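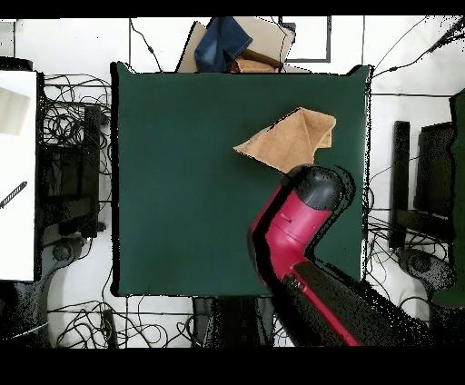 **Studura** is a textile recovery and folding works in Mulcombe. It takes in used clothing, hotel linen and cloth offcuts, sorts them, and sends them out again folded and boxed for resale, hire or use as cleaning cloth. The works is best known for bringing robot arms into its folding room, starting on 3 September 2018, and for the changes in jobs, shifts and pay grades that came with them. The arms run on a control system called Nuchit.

## Background

Studura was set up by former laundry workers in a disused printing shop off the Mulcombe canal road. In its early years all the work was done by hand. Cloth came in by the sack, was tipped on to sorting benches and passed along to folders, who worked standing up and were paid partly by the piece.

Folding was the hardest job to fill. It was repetitive, and most of the sick leave at the works was put down to wrist, shoulder and lower back trouble. New starters often left within their first month. The firm tried taller benches, softer matting and shorter spells at the table, and the matting is still in use. A folding machine of the type found in large laundries was hired for a trial but sent back, as it could deal only with flat items of a known size. Most of what Studura handles is neither.

Otakar Skála, who had joined as a maintenance fitter and later ran the folding room, proposed using general-purpose arms at a cloth-covered table in place of a fixed machine. His case was that an arm could be taught a new item without being rebuilt.

## The folding room

### Layout

The folding room was laid out for trials and has kept much of that character. Tables are covered in green cloth, which grips the item being folded and stops it sliding when an arm pulls at a corner. Finished or waiting pieces are kept in plain cardboard boxes. Cabling was at first laid straight on the floor. Overhead runs were fitted later at the busiest tables, after staff complained that trolleys could not be brought close.

### Items handled

The arms are used for small and medium pieces. The main groups are:

- suede-like and brushed cloths, sold for polishing and car care
- denim, mostly cut panels and trousers
- tea towels, napkins and flat cotton
- fleece squares made from offcuts

Sheets, duvet covers, knitwear and anything with loose trim are still folded by hand. Soft, heavy cloth gives the most trouble on the robot tables. It tends to ruck up on one side when pushed, and a fold that looks square from above may hide a crease underneath. Denim keeps its shape better but is harder to press flat.

### Teaching and checking

An item is taught by an operator, who moves the arm through the fold while Nuchit records the motion and the view of the table. The operator repeats this with the cloth laid down at different angles, including badly. The recordings are then used to prepare a routine, which is tried on spare stock before it goes on to the rota.

At Studura a new item is normally taught in 47 recorded folds. The number comes from the first cloth to be passed for daily use and was simply kept as the house rule. Awkward items are given a second set. Spoiled recordings are marked and left out, and the decision is made by the person who did the teaching.

Each piece is looked at by a member of staff before boxing. Proposals to replace this with a camera check have been turned down by the folding room on the grounds that stains, thin patches and smells are found at the same moment as poor folds.

## Effects on work

### Jobs

Before the change the folding room had eight full-time folders. Five moved to posts as table operators, who teach, load, check and clear the robot tables. Two stayed on hand folding at their own request. The remaining folder retired shortly before the arms came into daily use, and the post was not filled.

The operator's job differs from the old one in several ways. There is less reaching and lifting, and more watching, waiting and stepping in. Operators clear stuck cloth, reset the arm when it loses its grip, and decide when an item should be taken off the table and done by hand. Several have said that the work is easier on the body but more tiring to concentrate on, above all late in a shift when an arm is working well and there is little to do.

Sorting, in the next room, was affected in a way that had not been planned for. The robot tables work best when pieces of one kind arrive together, so sorters were asked to grade more finely than before. For the first few months this made their work slower while their targets stayed the same. The targets were changed after a written complaint signed by the whole sorting room.

### Pay

Piece rates in the folding room were ended when the arms were brought in. They had already been disputed, and it was not clear whose output a robot table's should be. Operators were placed on an hourly rate one grade above the old folding grade. Hand folders were moved to the hourly rate as well, but on the lower grade, and this remained a sore point until the grades were joined.

Fast folders lost money under the new system at first, as their piece earnings had been above the hourly rate. The firm paid a top-up to those affected, which was reduced in steps and then stopped.

### Shifts and breaks

The arms are not run unattended. An early plan for a night shift with one person on site was dropped after staff objected to working alone near moving equipment. Operators change tables during the day and spend part of each shift on hand folding or boxing. The change-over was brought in to break up long spells of watching, and it also keeps up hand skills, which are needed whenever a table is out of use.

### Training

Operators learn on the job over several weeks. The first part covers stopping the arm, keeping hands clear and handling cables. Teaching comes later and is regarded as the skilled part of the job. Former folders were found to be quicker at it than newcomers with a technical background, as they already knew how each cloth would fall. Skála wrote the first training notes, and operators have since added pages on single items. The notes on suede-like cloth are the longest.

## The Nuchit system

Nuchit covers the recording of folds, the preparation of routines and the day-to-day running of the arms. It was first installed at Studura by Ivanis, a small engineering firm, which also looks after repairs. The support contract requires that any change to the speed or reach of an arm is shown to the operators before it is put into use. The clause was added after an update made the arms start more sharply than staff were used to.

Recordings made by operators are kept by Studura. Whether Ivanis may use them at other sites was a matter of some argument. Operators took the view that the folds were their own handiwork and should not be passed on without their being asked. Under the present arrangement recordings can be shared only with the agreement of the person who made them, and names are removed.

## Reception

Opinion inside the works has been mixed. Supporters point to the fall in strain injuries and to the fact that staff now stay longer. Critics point to the unfilled post, and say that the folding room would once have taken on school leavers who are no longer needed. Some also say that the pace of the room is now set by what suits the tables.

Customers have mostly noticed the change through the folding itself. Cloths from the robot tables are folded to one pattern, while hand-folded stock varied with the person. One hotel customer asked to go back to the earlier napkin fold, and its order is again done by hand.

## See also

- Industrial laundry
- Textile recycling
- Job rotation
- Piece work
- Robot learning from demonstration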